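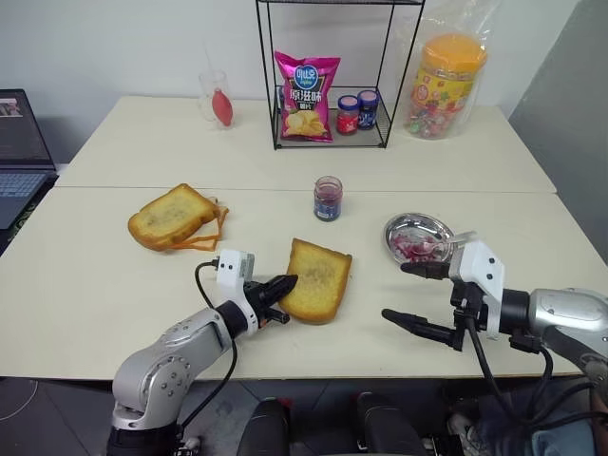
Toast on the front table, with chips and candy behind it.

Penley open day, 9/15/19

The Vostano building in Penley opens its doors to the public once a year, and this was my second time going. Last year I only saw the ground floor. This year I went straight up to the food rooms, which I had missed, and worked my way back down.

Entry is free, but you need a sticker from the front desk. The line took 10 minutes. The sheet by the door said 2,437 people came last year, and from the parking I would guess this year was similar. Use the gravel lot behind Sfeir Street if the main one is full. It's a short walk and there is a side entrance with a ramp.

The first room upstairs was the snack and breakfast room. It is plain, with a white wall and cream-white tables pushed together. The theme on the door was "What we eat between meals." At the back was a black wire rack with a magenta bag of potato chips on the lower tier. The big Chinese characters on it, 原滋味, mean original flavor. I like the plain ones best anyway. Next to the chips were two small jars with dark lids, one with a red label and one with a blue one. I forgot to look at what they were.

The candy jar was the thing my kids would have gone for. It's clear plastic with an orange screw lid, and it still had a plastic bag around it. The sweets inside are wrapped, in all sorts of colors. I asked at the desk if they were for visitors and was told there was a bowl downstairs by the exit, so I waited.

The talk in this room was on bread and how it keeps. The main points I wrote down:

Sliced bread goes stale faster in the fridge than on the counter. If you can't finish a loaf in a few days, freeze it and toast it from frozen.

Close the bag again every time. A tie is fine, and so is a clothespin.

For jam, use a clean spoon, put what you want on a plate first, and spread from there. That keeps crumbs out of the jar.

I have been putting the knife straight in the jar my whole life, so that last one was useful.

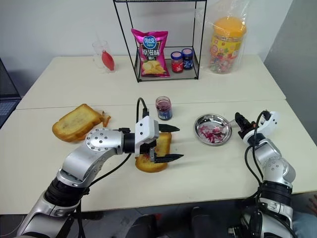
The jam jar standing open, with toast to one side and a spoon on the steel plate.

The jam in the glass jar was a dark purple. On the steel plate it looked much pinker where it was smeared thin. I don't usually see jam served on a round steel plate with a rim, but it makes sense. A rim stops the spoon sliding off, and steel is easy to wash. I have a couple of plates like that with the camping gear and have moved them to the kitchen.

The toast was done how I like it, golden with a darker crust.

After that I went down to the Jistum room, which was all storage containers. There was a good display of lids and seals, and a table where you could try closing them yourself. They had printed 500 recipe cards and were out by the time I got there. A sign said more would be left at the front desk during September.

The cafe was open but only for drinks and cookies. Coffee was hot and the cups were small. There are restrooms on both floors, and the upstairs one had no line.

I stayed until they started closing up the ground floor. Children under six need an adult with them upstairs, so plan for that if you are bringing a group. The candy bowl by the exit was down to the lemon ones when I left. I took two.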